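16 Jun 2022

Dye notebook, cont. Madder on wool, second round.

Went back to the 1935 recipe book Rafia Memon lent me. It gives the mordant in ounces and never says what weight of fibre it means, so I have worked backwards from the colour on the pasted-in sample. Settled on 13 g alum to 100 g dry wool. Last time I used more and the yarn came out sticky.

Wool is the Helach two-ply, washed twice. The first wash water was grey and smelt of sheep. Madder is the Zoltov ground root, same bag as before, now getting low. Need to reorder before July.

Mordant bath
Brought up slowly over an hour and held just under a simmer. Left the skeins to cool in the pot with the lid on. The thermometer reads 2 degrees high against the new one – have written this on the handle in pen. 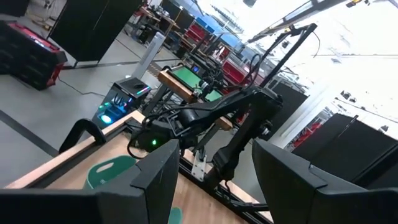
Dye bath
Soaked 200 g of root overnight in tap water. Our water is hard, so no chalk added. Skeins went in cold, then up to 60 and no further. The book says "until hot to the hand", which I take to be lower than that. Went over 70 for a few minutes in round one and got brown.

Colour at the first lift was a dull orange. By the afternoon it was a brick red, close to the book sample but flatter. Second skein in the same bath gave a coral I like better. Third was a weak peach, not worth the gas.

Rinse water ran pink for a long time. Rafia thinks the root was ground too fine and is sitting in the yarn as dust. Shook the dry skein over white paper and she is right. Will tie the root in a cloth next time.
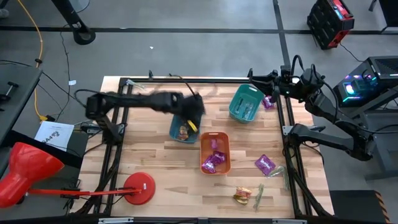
Teal, blue-gray and orange baskets on the wooden table.

To do
Light test: half of each skein under card in the south window, check in July.
Ask Sadeghi whether they still sell whole root.
Iron dip on the peach skein, it can't get worse.
Fliveo scales are drifting again, new battery.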